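Learning to Hem My Own Pants

8/14/22

I am five foot four and pants are not made for me. For years I took them to the dry cleaner on Lasden Street, who charged 11 dollars a pair and took a week. In December the shop closed, and the next closest place wanted 37. I had four pairs waiting in a bag by the door, so I bought needles and thread and tried it myself.

The first pair took me a whole evening. I cut the thread too long, because I figured that would save me from having to start over. It knotted every few stitches. Now I cut a piece no longer than my arm from fingertip to elbow and start a new one when it runs out.

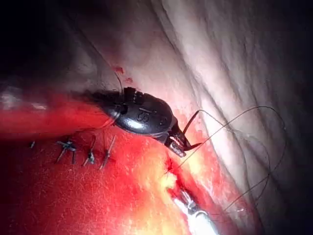 I also skipped pressing the fold. Don't do that. Turn the pants inside out, fold the raw edge up, iron it flat, then fold again and iron again. Pin it and try the pants on with the shoes you plan to wear. I pinned my gray work pants while barefoot and they ended up too short for anything except gardening.

For the stitch itself I use a slip stitch. You catch one or two threads of the outer fabric, then run the needle through the fold and come out a little further along. Keep it loose. If you pull it tight you get small dents all the way around the leg. 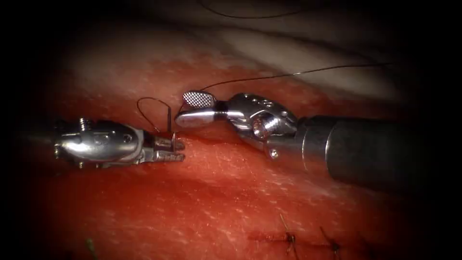
My neighbor Sota Nishimura hems curtains for extra money and he looked at my second pair. He told me to start at the inside seam so the knot is hidden, and to wash new cotton pants once before touching them. I had not washed mine. They are now a bit shorter than they were.

A pair takes me 45 minutes these days, with the radio on. Jeans are still a problem. The side seams are too thick for my needles and I broke two of them last weekend. I have ordered some heavier ones and the jeans are back in the bag until they come.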